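Robot Learning > Methods > Simulation

Home Articles Recent changes Random page Talk

Wrist-view cloning in simulation

27 Sep 2018, by Ga-eun Yoon

Wrist-view cloning is a way of teaching a robot arm to pick things up and put them away by copying recorded runs, using mostly the picture from a camera mounted down by the gripper. I've spent a good part of two years on it at Hesley, so this entry leans on our version (please add yours, the talk page is very quiet!). You'll also see it called hand-eye cloning, mainly in the older Rendlow notes.

The basic idea is simple enough. A person drives the simulated arm through a task, everything gets saved, and then a network is trained to guess the next small motion from the current image. So-yul Bae wrote our first version over one summer, and it's still mostly her code under there, comments and all.

What the network sees

People who come to this from room-camera work are often surprised by how little there is to look at. Close to the target, one object can take up most of the height of the view. In the render with the spray can, the silver lower body is between the two black fingers and both ends of the can are out of sight, so the network can't read off how tall the thing is. It has to work from the finger tips and whatever bit of surface is between them. The printing on the can is mush at this size, too, and I wouldn't count on any method that needs to read it.

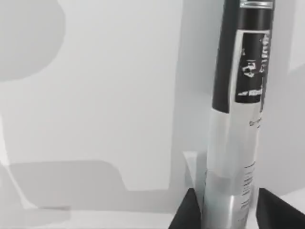

Shiny things

Bare metal gave us more grief than anything else on the list. The highlights slide over a curved surface as the wrist moves, and a small network loves to chase them. Gerasimos Spanos tried turning the reflections off completely, which made training lovely and the results on shiny objects awful, so we put them back and shuffled the lights between runs instead. Soft wall shadows get shuffled along with everything else. I used to think that was overkill and I've changed my mind.

Our Baltonness set has 4,000 recorded runs over 18 objects. Eun-seong Ji did the split, holding back whole objects so that the test isn't just old friends in new spots. Please do it that way if you report numbers here, otherwise we can't compare anything.

Placing

Picking gets all the attention, but placing is where I'd send a new student. A rack with upright dividers is a good test: the slot is easy to spot from a little way back, and then as the wrist comes in the dividers fill up the view and you lose your sense of where the ends are. With a rack that's one color all over, like our turquoise one, the edges only show up as slightly lighter or darker strips of the same blue. Then there's the clutter. A mug standing in front of the right end of the rack, handle out to the left, hides part of the base ledge, and the early networks got very shy about that whole side.

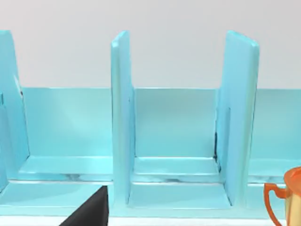
Memory and the Ehlers variant

The plain method looks at one image and forgets it. The Ehlers variant (Myung-ja Do's, named after the building she worked in) keeps the last 12 images and feeds them in together, so the network still has a view of the slot from before the dividers crowded in. In our hands it helped placing a lot and picking hardly at all. It's also slower to train, and I still use the plain one for quick checks.

Open problems

Getting from simulation to a real arm is the big one, and I'm not going to pretend our July attempt settled it. Labels and fine print are another, if anybody cares about which way a can faces when it's put down. I'd love to see someone try clear plastic.

See also: grasp scoring, light shuffling, held-out objects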